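Filed under: Jobs & Opportunities / Part-time and Seasonal
Posted Jan 24, 2010

Front Desk and Housekeeping Assistant, Gimwood Guest House

Gimwood Guest House is looking for a part-time assistant to split time between the front desk and housekeeping. The position starts in February and is expected to continue through the end of the season, with a good chance of staying on after that. We would like to have someone in place before the school vacation bookings begin.

Gimwood is a small guest house on the lake road, two miles past the Rultia turnoff. The house has been run by Hala Sayegh and Aldo Colombo for nine years. Most of our guests are hikers, anglers and people visiting family in town. Many come back every year and book the same room. We serve breakfast only. Dinner guests are sent to Darwish, across the road, and we keep their menu at the desk.

The work

You will work four shifts a week. Two are morning shifts, 7 a.m. to 1 p.m., and two are afternoon shifts, 1 p.m. to 7 p.m. One shift each week falls on a weekend. The schedule is posted two weeks ahead and we try hard not to change it.

On a morning shift you will:

Set out breakfast and clear it at 10
Check guests out and take payment
Strip and make beds
Clean bathrooms and restock towels and soap
Start the laundry

On an afternoon shift you will:

Finish and fold the laundry
Check guests in and show them to their rooms
Answer the phone and enter bookings
Write up any repairs for Hussam Chamoun, who looks after the building
Lock the side door before leaving

Bookings are kept on a computer and also in a paper book. Both have to match at the end of every shift. You do not need to have used a booking program before. Tamer Hamdan has worked the desk for six years and will train you during your first two weeks. Training is paid at the full rate.

Pay

Pay is $350 per week before taxes for the four shifts. Extra shifts are paid at the same hourly rate and are optional. Breakfast is included on morning shifts. There is no housing with this job, so please do not apply if you need a place to live. The number 43 bus stops at the foot of the drive, but the last one toward town leaves at 7:20 p.m., so check that this works for you.

What we need from you

You should be 18 or older and able to work legally in the United States. You need to be able to climb stairs with a full laundry basket and be on your feet for most of a shift. There is no elevator. You should be comfortable talking to strangers, including the occasional unhappy one, and you should be able to write a clear phone message. A second language is useful but not required. We have had a number of guests from Slovakia since Ľudovít Michalík started bringing his walking groups to us, and they are patient with anyone who learns a few words.

Hotel experience helps. So does restaurant, hospital or school cleaning work. If you have never done this kind of job but have kept another one for a year or more, please apply anyway and tell us about it.
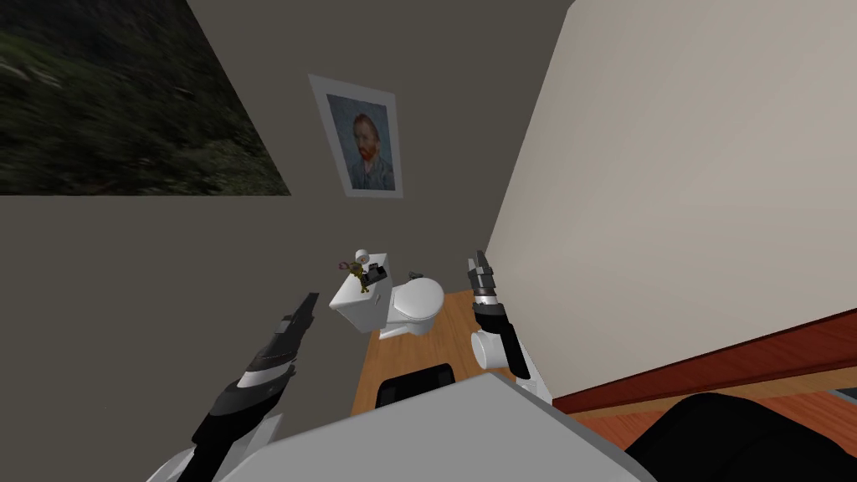
We do not allow smoking anywhere on the property, including the parking area. Staff wear plain dark pants and a shirt that we provide. Closed shoes with a good grip are required and you will need to bring your own. Phones stay in the staff closet during shifts, except on breaks.

How to apply

Send a short letter with your name, phone number, the days you can work and the names of two people we can call about you. One should be a past or present employer. A resume is fine but you do not have to send one. Letters can be dropped off at the front desk between 9 a.m. and 5 p.m. or mailed to Gimwood Guest House, attention Hala Sayegh. If the desk is closed, use the mail slot in the side door.

We will call the people we would like to meet in the first week of February. Interviews take half an hour and are held at the house. You will talk with Hala and Tamer and be shown the rooms. After that we ask one or two people back for a paid trial morning.

The assistant cook position at Prorkness Lodge that was listed with ours last month has been filled. Please do not send us letters for that job, as we have no connection with their hiring.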